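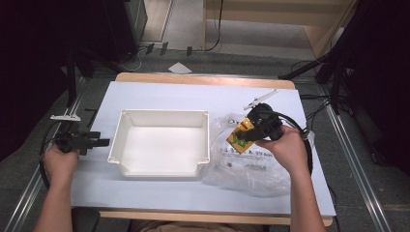
El recorrido de esculturas de Konthorpe incorporará en noviembre una garza decorada por el alumnado de la escuela Zedby. La pieza, de resina sobre armazón metálico, mide 199 centímetros de altura con la peana y llevará un revestimiento de 281 teselas cerámicas esmaltadas en el centro. Cada grupo clasifica las teselas por tono y las guarda en bandejas blancas de plástico, rectangulares, abiertas y con reborde antes de pasarlas a la mesa de montaje. El adhesivo es un mortero flexible de dos componentes y la junta, de dos milímetros, se rellena con lechada gris.

El diseño es de la ceramista Thoa Kiều, que ha dividido la superficie en 11 zonas, una por clase. El cuello y la cabeza reproducen los azules del escudo escolar; las alas llevan motivos vegetales dibujados por los alumnos de primaria y transferidos a la arcilla mediante plantilla. Las patas quedan sin revestir, con dos manos de imprimación y una de esmalte de poliuretano.

«La curvatura del cuello obliga a cortar las teselas en tiras. En el lomo se pueden colocar enteras», explica Kiều.

La empresa Solier financia el armazón y el transporte. Głowacki, taller de fundición, aporta la peana, que se fijará al pavimento con cuatro anclajes químicos. El peso del conjunto será de casi 330 kilogramos, por lo que la descarga se hará con camión grúa y requerirá el corte de un carril junto al mercado.

La garza permanecerá a la intemperie durante toda la temporada. La revisión de juntas y anclajes será mensual. Al término del recorrido, la escultura volverá a la escuela y se instalará en el patio norte, donde ya está ejecutada la solera de hormigón. La placa con los nombres de las clases participantes se colocará entonces.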